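How to Store Plates on Edge (and Whether You Should Bother)

Posted October 29, 2018

Every kitchen article I read says that plates belong upright in a rack and that a flat pile is asking for trouble. I had my doubts, having kept mine in a pile for years. So I cleared the cupboard and gave the upright method a proper try with a set of eight colored plates and a plain wire stand.
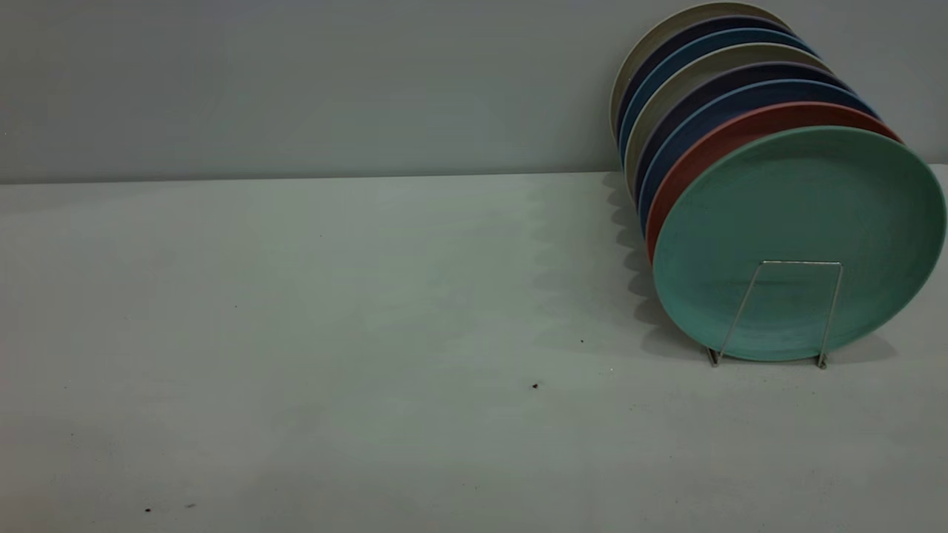
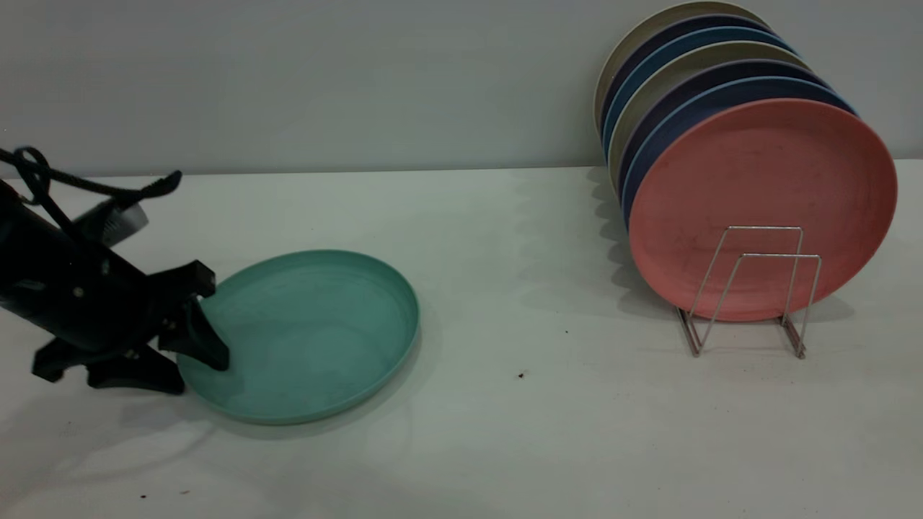
A Jina reader wrote in to say that racks are a waste of a shelf, and that a pile of eight takes up less room than any stand ever sold. On footprint that may be right. On reaching the plate you want, I am less sure, so try it yourself before buying anything.

What you need

A wire stand, a tape measure, a dry cloth and your everyday plates. Ignore the word "universal" on the box. I have tried the Trolex and the Wragg, and both claimed to fit everything. The Trolex let my soup plates slide.

Step 1. Measure the cupboard, then the plate

Measure from the shelf to whatever is above it. A plate on edge needs its full width in height, plus room for your fingers over the rim. Many wall cupboards fail right here – mine did, until I moved a shelf up one peg.

Step 2. Dry them

Wipe both sides. Plates leaning together hold water between them, whatever the package says about airflow.

Step 3. Load from the back

Set the first plate at the back and lean the rest against it one by one, all tilting the same way. Stick to one size. A side plate slipped in among dinner plates disappears, and you'll be digging for it in December with guests waiting.

Step 4. Test the lean

Take out the front plate and put it flat on the table. Do the others stay put? Now nudge the stand. If it creeps, put a piece of shelf liner under the feet.

Step 5. Check the weight

My stoneware came to 700 grams a plate, and I would not trust a thin wire stand with a full row of it. Lighter plates are a safer bet. The Renden catalog lists a heavier rack as item 3604, at 20 dollars, but I haven't used it and can't tell you if it's any better.

Leave everything in place for a couple of weeks. If you catch yourself stacking clean plates flat beside the rack, go back to the pile and use the stand for pan lids.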